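The Lid Problem
At Flemholm's evening robotics course, the final exam is your lunch

On Thursday nights the second floor of the Flemholm trade school smells of coffee and warm electronics, and people with perfectly good day jobs come up the stairs to learn how to close a box.

The course is called Introduction to Manipulation, a title that has led to at least one misunderstanding at the front desk. It runs from September until the instructor gets tired of it. It has 27 students this term, among them a dental hygienist, two brothers who install garage doors, and a retired tax inspector who takes notes in fountain pen and has yet to be caught in an error.

Gintarė Mägi teaches it. She spent nine years at Cultora, a firm that makes sorting equipment for seed growers, and she left with a bad shoulder and strong opinions about plastic.

"Everyone comes in wanting to build the robot that folds laundry," she told me. "I say fine, wonderful. First, lunch box."

The project takes up the second half of the term. Students work in pairs with a hand-held gripper, a pair of fingers on the end of some linkages that you carry around and squeeze yourself. They use it to open and shut food containers, over and over, while a camera on the tool records what it sees. The recordings then go to train a small robot arm named Bhutto, which lives in the corner under a bath towel and which, at the time of my visit, had a career total of two lids.

I had assumed the hard part would be Bhutto. The hard part is you. Put a gripper in your hand and you discover how much of your kitchen life has been handled by your thumb without any credit. A latch that a four-year-old can pop open becomes a negotiation. You come at it from the side and the box slides away. You come from above and you are pressing on the lid, which the lid enjoys.

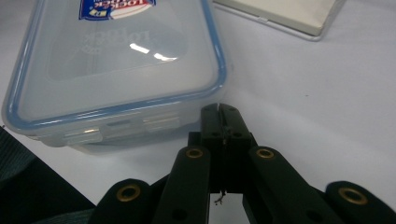
Mägi lets people struggle for a good 20 minutes before she says anything, and when she does it is usually "slower." She has a theory that every beginner moves at the speed of the person they would like to be. The garage door brothers were the exception. They had spent their working lives with things that spring back and hit you in the face, and they approached each latch with the respect owed to a torsion coil. By the second week they had more usable recordings than anyone else in the room, and were quietly unbearable.

"Usable" is a word you hear a lot up there. A recording is thrown out if the student's other hand wanders in to help, if the box leaves the table, or if the fingers hide the latch at the moment it matters. The class set itself a goal of 307 good ones. With three sessions to go they had almost 49 left to record, and the mood had turned grim and a little competitive, like the last hour of a yard sale.

There is a rival, naturally. The technical school in Zotitz runs a similar class, and the two meet at the end of term for an afternoon of boxes. Zotitz won last year. Flemholm's position is that Zotitz brought containers with softer clips. Zotitz's position is that Flemholm's robot tried to open the judge's glasses case.

I was allowed one turn. The tax inspector was my partner, and he kept the log. On my first try I closed the fingers on air, well short of the box. On my second I got hold of a latch and lifted the whole container off the table, lid firmly attached, and stood there holding it up as though I had caught it in a lake.

"Discard," said the inspector, and wrote it down.

On the sixth try the clip let go with a small, rude snap. I looked around for Mägi, who was across the room helping the hygienist with a loose screw. She hadn't seen it. The inspector had. He blotted the page, turned the box around, and pointed his pen at the other side, where the next latch was waiting.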